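Registo de avaria: tablet Tellora 15 com toque fantasma depois de troca de ecrã
Estado: resolvido com substituição da peça
Data de abertura: October 2, 2025
Categoria: ecrãs e digitalizadores

Escrevo este registo em português porque o fórum é em português, mas não é a minha língua materna. Se algum termo técnico estiver mal escolhido, peço que me corrijam.

O tablet foi comprado em segunda mão e caiu em maio. O vidro partiu no canto superior esquerdo e a imagem continuou boa. Encomendei um conjunto compatível da Prarnent, com vidro e digitalizador já colados, e o LCD é recondicionado. Fiz a troca eu mesmo, na mesa da sala. Tenho alguma experiência com telemóveis e pouca com tablets.

Sintomas depois da montagem:

- O ecrã liga normalmente e as cores parecem corretas.
- Na faixa direita, na vertical, aparecem toques que eu não fiz. Abrem aplicações e escrevem letras repetidas.
- Com o carregador ligado, o problema fica muito pior.
- Com o tablet frio, de manhã, quase não acontece.

O que já verifiquei, por esta ordem:

1. Reiniciei e depois repus as definições de fábrica. Sem diferença.
2. Mudei de carregador. Com o carregador da Otdale os toques diminuem, mas não desaparecem.
3. Abri outra vez o aparelho e limpei os contactos do cabo flexível com álcool isopropílico. Esperei 15 minutos antes de fechar.
4. Verifiquei se a fita de proteção do conector estava no seu lugar. Estava dobrada num lado. Endireitei-a.
5. Corri o teste de toque da aplicação Iyer. O resultado foi 265 eventos sem dedo no ecrã, num teste de um minuto, todos na faixa direita.

Depois do passo 4 tive uma noite inteira sem problemas e pensei que estava resolvido. No dia seguinte voltou. Por isso abri o pedido ao vendedor, e junto as respostas em baixo.

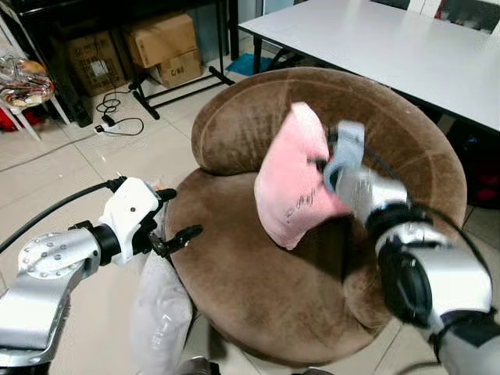 A resposta da Prarnent foi que os toques concentrados numa só faixa indicam quase sempre o digitalizador ou a pressão da moldura sobre ele, e que a placa principal só se deve suspeitar quando os toques aparecem espalhados por todo o vidro. Pediram-me para testar o ecrã ligado mas ainda fora da moldura, pousado sobre um pano seco, sem cola e sem apertar nada.

Fiz como pediram. Com o ecrã fora da moldura, o teste deu 29 eventos. É muito menos, mas um ecrã em bom estado deve dar zero. Enviei as duas medições ao suporte, com o número de lote da etiqueta do cabo.

Segunda resposta do suporte, copio o essencial: «Os valores confirmam defeito da peça, agravado pela pressão lateral. Vamos enviar outro conjunto. Antes de montar, passe o dedo pela calha da moldura e retire todo o resto de cola antiga. Não use o secador acima de 100 graus.»

Confesso que a minha calha não estava bem limpa. Havia um fio de cola endurecida no lado direito, precisamente na zona dos toques. Retirei-o com uma espátula de plástico, o que demorou mais do que toda a montagem.

Montagem da segunda peça:

- Teste fora da moldura: zero eventos.
- Teste dentro da moldura, sem cola: zero eventos.
- Teste depois de colar, com o carregador ligado: zero eventos.

O brilho automático também ficou melhor, mas isto pode ser impressão minha. A única diferença que noto em relação ao ecrã original é o preto, que está um pouco mais azulado quando olho de lado. Para ler e ver vídeos não me incomoda.

Custos: a segunda peça foi gratuita e paguei os portes de devolução da primeira. Perguntei se era possível reembolsar os portes e responderam que só o fazem quando a peça é devolvida sem marcas de cola. A minha tinha marcas. Aceitei, porém acho que esta condição deveria estar escrita na página do produto, antes da compra.

Deixo o pedido como resolvido. Se os toques voltarem, acrescento aqui as medições novas.

Comentários

tavira_rep
Obrigado pelo registo, está muito claro. Tive o mesmo no modelo anterior e era a fita do conector. Nunca me lembrei de testar fora da moldura.

mmc
O carregador conta muito nestes casos. Com um carregador barato até um ecrã original faz toques fantasma. Eu experimentava sempre só com bateria antes de abrir o aparelho.

lote22
Em português está ótimo, só uma nota: aqui também dizemos «aro» em vez de moldura. Qual foi a cola que usaste na segunda montagem?

Autor do registo
Usei a fita adesiva que vinha com o conjunto, sem cola líquida. Obrigado pela palavra «aro», não conhecia neste sentido.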